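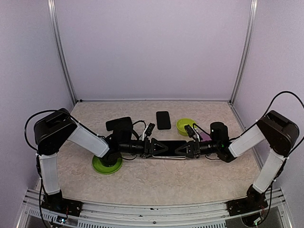 Both arms on the phone, grippers nearly tip to tip.

Two-arm handoffs: setup and safe habits

Quick version of the rules we use at the Nostdale bench. Read it once before your first shift, then keep it open.

Before power on

Check the base bolts on the front rail. Both arms. Hand tight is not tight.
Trace every cable from base to wrist with a finger. Slack is fine, snags are not – move the joint by hand and watch the loop.
Stop button within reach of your weaker hand. Say out loud where it is if someone is with you.
Sleeves up, lanyards off.

Running a two-arm grip

Speed limit at 8 percent for the first pass. Roscoe Szabo set that number and it stays.
Bring one arm in, let it settle, then the other. Never both at once on a new object.
Flat things like phones – low grip force, long approach. If the object bows or skates, stop and open both sides. Dont chase it.
Keep your hands outside the walls while either arm is live. Yes, even for a dropped part.
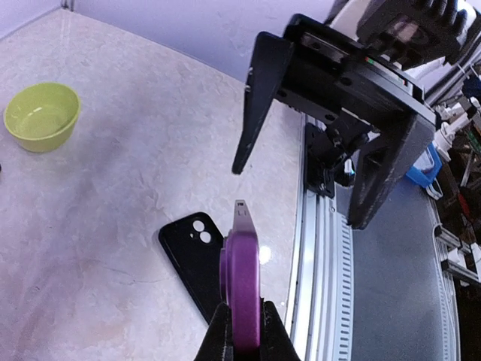
Purple piece held on edge, second gripper open.

Passing from one arm to the other

Receiving gripper opens fully before it moves in. Fully.
Leave a clear gap betwen fingers and anything lying on the table.
Giver lets go only after the receiver reports contact. Hold two seconds, then release.
Odd shapes with a tab or lip: pick your grip points first and write them in the log.

When it goes wrong

Stop, power down, write it up. Joint, time of day, what it was holding. Logs go to Melahat Baysal, form 159.
Wrist camera bumped? Recalibrate before the next run, no exceptions.
Full bolt and cable check every 1,000 cycles, sooner if you hear clicking.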